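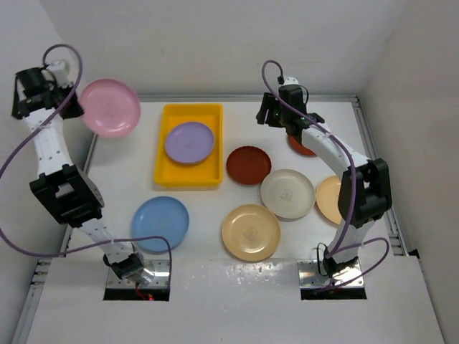 Pink plate up, the rest still on the table.

Gatine Cellar Door - your questions, my answers

I'm Amado Navarro and I make the wine, pour the wine and answer the emails, so I've put the ones I get most often in one spot. Last updated March 2023.

Do I need to book a tasting?
For 2 people, no, just wander in. For groups of six or more, yes please! I only have so many glasses, and the big bench out the front fills up fast when the weather's nice.

What's open at the moment?
The Clarier is our unoaked chardonnay, all lemon and green apple, and it's the one people tend to buy on the way out. The Vornine is a light, chilled red (grenache with a splash of cinsault) and my own favourite colour in the glass, somewhere near cranberry. There's also a bit of old shiraz under the counter if you ask nicely.

Is there food?
Cheese, olives, bread and a pretty good quince paste. You're welcome to bring a picnic for the lawn, but leave the outside drinks at home - our licence doesn't cover them.

What's the Hendriks block?
The oldest part of the vineyard, up on the gravel behind the shed. It was planted by the family who had the place before me and it never gives us much fruit. We bottled 200 dozen off it last vintage and that was a generous year. It's a savoury sort of wine, more dried herbs than jam, and it likes an hour in a decanter.

How long can I cellar the wines?
Drink the Clarier within two years while it's fresh and zippy. The Vornine is for now, tonight if you like. The Hendriks will go a fair bit longer somewhere dark and cool, so please don't keep it on top of the fridge.

Are your wines vegan?
The reds are, as I don't fine them at all. The Clarier gets a little milk protein, so it isn't, and that's noted on the back label.

When does the new rosé come out?
April, if the labels turn up on time. Mailing list people get first go at it.

Can I bring the dog?
Of course, on a lead near the vines. There's a water bowl by the tap.

Do you ship?
Yes, by the half dozen or the dozen, and you can mix them however you like. Send me a note with your postcode and I'll work out the freight.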